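Clube de Robótica Grakia – Perguntas frequentes

Início | Inscrições | Calendário | FAQ | Contactos

Respostas rápidas para quem quer entrar, para os pais e para quem já cá está e não leu o email. Vai sendo actualizado. Última mexida em janeiro.

Quem pode entrar no clube?

Alunos do 9.º ano ao 12.º. Não é preciso saber programar. Não é preciso ter notas boas a Matemática (ajuda, mas pronto). Alunos de outras escolas também, desde que tragam a autorização assinada pelo encarregado de educação.

Quantas vagas há?

40 por ano lectivo. Quando enche, lista de espera. Costuma haver desistências depois do Natal, por isso vale a pena ficar na lista.

Quanto custa?

5 euros por mês. Inclui material. Não inclui lanche nem transporte para a competição. Quem não puder pagar fala com a Leena Lehtinen, fica entre vocês.

A que horas é?

Das 16h30 às 18h30. Grupo da competição fica até às 19h. Depois das 19h a porta de baixo fecha, saída só pelo pátio.

Que grupos existem este ano?

Iniciação – com o Fiachra Keane. Montagem, sensores, primeiros programas.
Clutitz – o projecto de manipulação. Abrir portas, pegar em coisas, pousar coisas. Responsável: Aino Kokkonen.
Competição – quem vai à Taça Fimia. Pentti Valtonen.

Pode-se estar em dois grupos? Iniciação + outro, sim. Clutitz + Competição não, os horários chocam.

O que é que se faz ao certo no Clutitz?

Ensinar um braço a fazer tarefas de casa a partir de demonstrações feitas por nós. Cada aluno pega na pinça de mão (a dos dedos com almofadas cor de laranja), faz a tarefa com calma e a câmara da pinça grava. Depois vê-se tudo no computador, deita-se fora o que ficou mau e o resto vai para o treino. Repetir muitas vezes. Muitas mesmo.

Este período a tarefa é o armário branco: abrir, fechar, abrir outra vez.
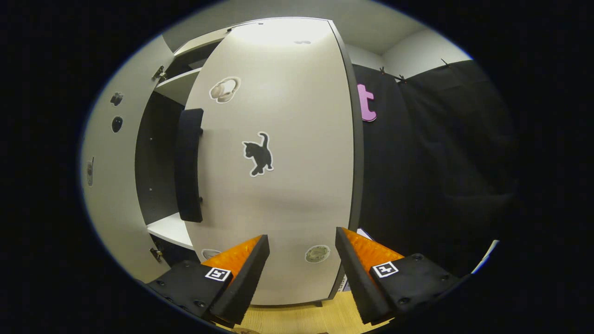

Porta aberta, vista da câmara da pinça. Grupo Clutitz.

Quantas gravações são precisas?

A meta é 500 até ao fim do período, a contar com todos os alunos do grupo. Não é por pessoa!! Já houve quem se assustasse. Gravações rejeitadas não contam.

Porque é que a imagem fica curva e com preto à volta?

Lente grande angular. A porta é direita, a lente é que a dobra. Não é avaria, não mexam no foco. Apanha muito mais de lado, e é isso que se quer quando a pinça está perto do puxador.

Para que servem os quadrados pretos e brancos nos dedos da pinça?

São marcadores. Um em cada dedo. O programa lê os dois e calcula a abertura da pinça. Se estiverem sujos ou tapados com a mão a gravação não presta. Limpar com pano seco, álcool não.

Posso tirar os autocolantes da porta do armário?

Não. O gato, os auscultadores, os redondos, fica tudo como está. Se a porta mudar a meio do período, metade das gravações passa a ter uma porta e a outra metade outra. No próximo período logo se vê, a Aino quer testar precisamente isso. Também não colem mais.

E a cortina preta?

Fica corrida durante as gravações. Não prendam mochilas nem casacos nos clipes de cima.

Como faço uma boa demonstração?

Começar com a pinça afastada da porta.
Ir ao puxador devagar, sem parar a meio do caminho.
Puxar pelo puxador preto, nunca pela borda da porta.
Acompanhar o arco da porta com o corpo todo – quem só roda o pulso acaba com a pinça torta.
Largar, recuar, parar a gravação.

Se bateu com os dedos no móvel, apaga e repete. Se alguém passou à frente, idem.

Os dedos da pinça partem-se?

Às vezes. Avisar logo, não guardar na caixa como se nada fosse. Os parafusos da base verificam-se no início da sessão, quem chega primeiro verifica. As almofadas trocam-se quando começam a descolar, há de reserva na gaveta do Fiachra.

Preciso de levar computador?

Iniciação não. Clutitz convém, mas há portáteis do clube para emprestar (não saem da sala). Competição sim.

Que linguagem usam?

Python em quase tudo. Na Iniciação começa-se por blocos e passa-se a texto quando o grupo estiver pronto.

Faltei a uma sessão, e agora?

Nada de grave. Ler o resumo na pasta partilhada e perguntar a um colega. Três faltas seguidas sem avisar e a vaga passa ao próximo da lista.

Como é escolhida a equipa da Taça Fimia?

11 alunos no máximo, regra da prova. O Pentti escolhe em função da presença e do trabalho feito, não é por idade. Suplentes podem ir ver mas pagam a viagem.

O Clutitz vai à Taça?

Só à mostra de projectos, não concorre. Leva-se um cartaz e um vídeo. O cartaz ainda não tem ninguem, ofereçam-se.

As gravações mostram a cara dos alunos?

A pinça aponta para o armário, normalmente não aparece ninguém. Se aparecer alguém, apaga-se a gravação. Os ficheiros ficam no servidor do clube e não vão para as redes sociais. Fotografias das sessões só com autorização, que está na segunda folha da ficha de inscrição – a que toda a gente se esquece de entregar.

Quem é a Hyvönen?

Loja que nos dá desconto em peças e paga as t-shirts. O logotipo vai nas costas. Tamanhos até ao fim de janeiro, se faz favor.

Os pais podem assistir?

Na última sessão de cada período, a partir das 18h. Fora disso combinar antes.

Com quem falo?

Inscrições e pagamentos: Leena Lehtinen
Material avariado: Fiachra Keane
Servidor, contas, passwords perdidas: Aleksi Räsänen. Ele responde mas demora, não mandem a mesma mensagem trez vezes.

Ficha de inscrição na secretaria ou na página Inscrições.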